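Hurer G2 Finger Gripper: Product Notice and Replacement Parts

Status: field correction in effect
Revised: 2025-02-26

The Hurer G2 is a two-finger electric gripper for light arms handling cloth, towels and other soft goods. Units shipped before August may fail to release the load after a protective stop.

Fault
On a protective stop, the controller cuts motor power and the fingers hold position. On affected units, the release command is accepted after reset but the fingers stay closed. The status light shows green. If the arm then moves, it drags the fabric and anything attached to it. Kerstin Lammers at Hellwig traced the fault to a worn brake spring. Wear appears after 1,000 stops; the spring was rated for more.

Interim measures
Limit finger force to 30 N.
After any stop, jog the fingers open by hand control before enabling arm motion.
Do not pull fabric from closed fingers while the arm is enabled.
Check that the cable loop clears the gripper housing through the full wrist range.
Replace the spring at 900 stops. The count is listed under Service, Counters.
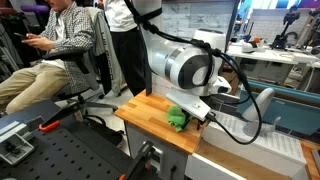
Gripper holding a green cloth at the countertop.

Replacement parts
Brake spring kit, 2 springs with retaining clip. Free of charge for affected units.
Finger set, black. Not affected by this notice.

Ordering
Kits ship from Kondport. Send the serial number and stop count to Garnet Fehr, Service. Firmware that blocks arm motion until finger position is confirmed is in test and has no release date.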